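4. Bed-making with two hand grippers

Use this section after the gripper check in section 3. The Vudona kit cannot make a bed by itself. A person works the grippers by hand, and the recordings are used later to train the arm. In our last trial in September the arm finished 9 of 77 sheet tasks without help, so plan on doing the chore yourself for now.

Before you start

1. Put on thin gloves if your site rules call for them.
2. Open and close each gripper. The fingers should move freely.
3. Hold the gripper at waist height with the pads facing each other and nothing between them.
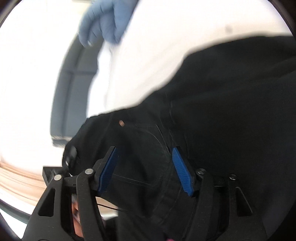

Gripper fingers open, with the ribbed blue pads facing each other.

4. Check that the cable does not cross the pads.

Note: Loose shirts and pocket edges catch easily. Tuck them in.

Recording the task

5. Stand beside the bed, close enough to reach the middle without leaning on it.
6. Start with the sheet. Pinch the edge, pull slowly, and let go only when the cloth lies flat.

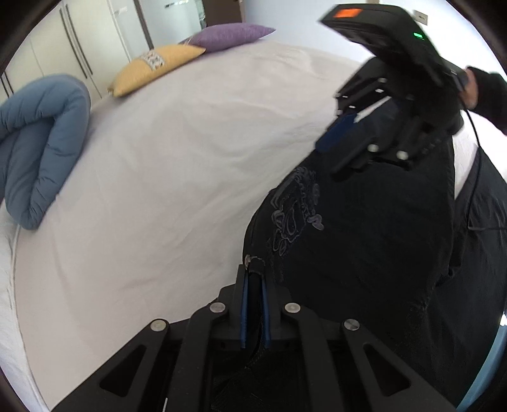

7. Move on to the duvet. Thick bedding is still the hardest part for the arm — it tends to grab one layer and leave the other behind. Take hold of both layers and pull them together.
8. Place the cushions last.
9. Stop the recording before you put either gripper down.

Caution: Keep the cable clear of your feet when you walk around the bed. Never pull a gripper by its cable.

If a run fails, keep it and mark it with code 407. Send questions about failed runs to Dorottya Medve at Grokstead.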